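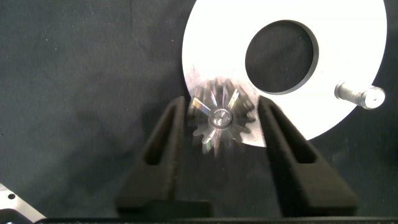 Marlies Brunner

Wundstead is looking for small shops to take part in a planning study on robot assembly cells. We want to work with 14 firms that expect to buy their first cell, or replace an old one, in the next budget year. The job we use throughout is a small gear assembly: spur gears set on pins on a round carrier plate.

What we need from you is your numbers. Quotes you have received, floor space, hours spent on the job now, and what you set aside for fixtures and spare fingers. Most first budgets we see cover the arm and leave out the rest - grippers, cameras, cables, training time. 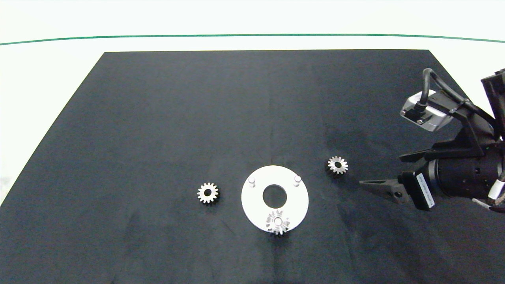
*Gear assembly: plate, three gears and the arm.*

Participants attend eight short sessions, all by video except the first. You will also fill in a cost sheet, which takes an evening if your paperwork is in order. Each firm is paid $3000 when the final sheet comes in. One person should be able to speak for purchasing, and it helps if someone from the floor joins as well.
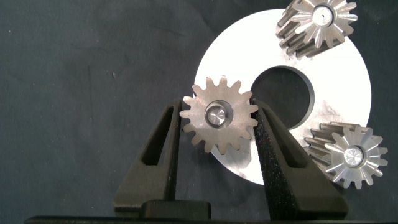 **Do we have to buy anything to take part?**

Participation carries no purchase requirement, and you keep your plan whether you go ahead or drop the idea.

We compare leasing, buying new and buying used. Quotes are shared within the study with firm names removed. If a supplier's terms forbid that, tell us before you send the quote.

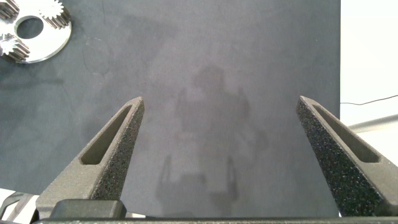 Toon De Smet asked that we say more about grippers, since his own first budget had one line for "tooling" and the fingers alone used it up. Finger sets now have their own line on the cost sheet, with room for a second set.

To apply, write to Femke Brouwer at Wundstead with your firm's size, the job you have in mind and a rough budget. Sessions start in February.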